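Skuvel Support > Hand-held gripper pair > Ticket: left finger lags on thick fabric

Status: Open (was Resolved, then Resolved again)
Product: Skuvel hand-held gripper pair, soft goods kit
Reported by: Ilaria Testa, Trevwood
Opened: March 16, 2025

Original report

We have the kit on trial to decide whether Trevwood buys more of them for the bedroom tasks. So far it's lovely on T-shirts. On anything padded, the left finger closes a beat after the right one, so the fabric gets shoved sideways before it gets pinched. It happened on 11 of 20 grabs. The manual says the fingers are "synchronized out of the box." I have kept the box, in case the synchronization is still in there.

Test item is the puffer coat, laid out on the bed. One sleeve folded in, the other still out.
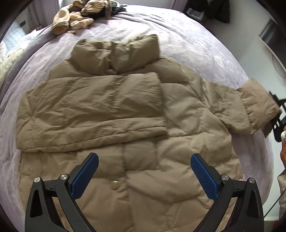
Coat task, one sleeve to go. Blue pads fitted on both fingers.

What I tried before writing:

Turned it off and on. I know you'll ask.
Swapped the pads left to right. The lag stayed on the left, so I don't blame the pads.
Checked the pivot pins for play. None that I can feel.
Ran the calibration routine, which congratulated me.

Reply from Skuvel Support

Hi Ilaria, thanks for the detail! Please confirm you are using the Estrella firmware and that the trigger spring is set to 2. Thick garments may need a higher setting. We're marking this as resolved for now.

Reply from Ilaria Testa

Bold choice. Yes on Estrella. The spring was on 2, as shipped. I moved it up one notch and the lag got shorter on the coat, but now I can't pick up the edge of a thin sheet without bunching it. A setting that needs changing between the coat and the bed under the coat is a hard sell to my boss.

Reply from Skuvel Support

Understood. Could you try a large, slippery item and grip only at the hem? Hold each squeeze until the fingers stop moving. This helps us separate a spring issue from a linkage issue. We're marking this as resolved pending your results.

Reply from Ilaria Testa

Reopened, pending my patience. I used the khaki bedspread, since it's the slipperiest thing we own. Spring back on 2, working along the bottom hem, 15 squeezes. The lag is there on the first few and then fades, so whatever it is seems to loosen up with use. The jaws on the smaller gripper get under the hem without trouble, for what it's worth.

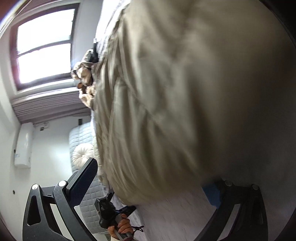
Reply from Skuvel Support, second line

Hello, I've taken this over from the front desk. A lag that fades over the first few squeezes sounds to me like grease in the left outer joint, and the spring is a red herring. Please don't oil it. Put the spring back to 2, work the left finger by hand through its full travel for nearly a minute, then repeat the coat test. If the lag returns the next morning, we'll send a new left finger assembly through Stastora. They carry the parts for your region.

Reply from Ilaria Testa

Did the minute. My thumb would like to be listed as a consumable. The coat grabs are clean today, and I'll run them again tomorrow before anybody touches the status field. If Stastora needs an address, use the Trevwood one on the trial form. The trial runs to June, so there's time for a part to get here.

Internal status: awaiting customer. Auto-close disabled at customer's request.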